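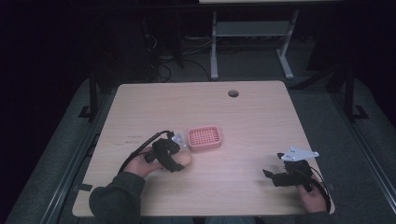

Desk week, part two

Quick one, dinner's on. The pink basket is staying. I know, I said no more baskets. But it has the little square holes in the bottom so crumbs fall out, and it's shallow, so I can't bury six months of mail in it. Tried it in the middle of the table first. Probaly moving it.
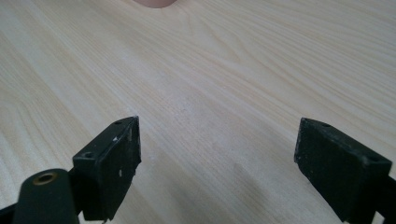
Wiping it down

Damp cloth, then dry cloth, always along the grain. No spray. Morven Morrison swears by oil but I'm not ready for that comittment. Eight minutes, done. 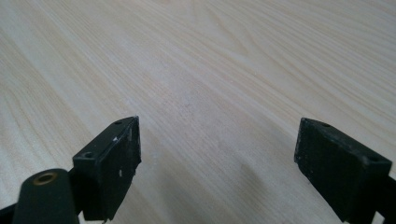 Still haven't picked a lamp. The Kiveo one is too tall, the Spanos one costs more than the table did. Whatever I get, the base has to be small. I like those curvy bunched-up lines in the wood toward the upper right and don't want them covered. Maybe a clip-on? Will look again in February. Ok, pasta.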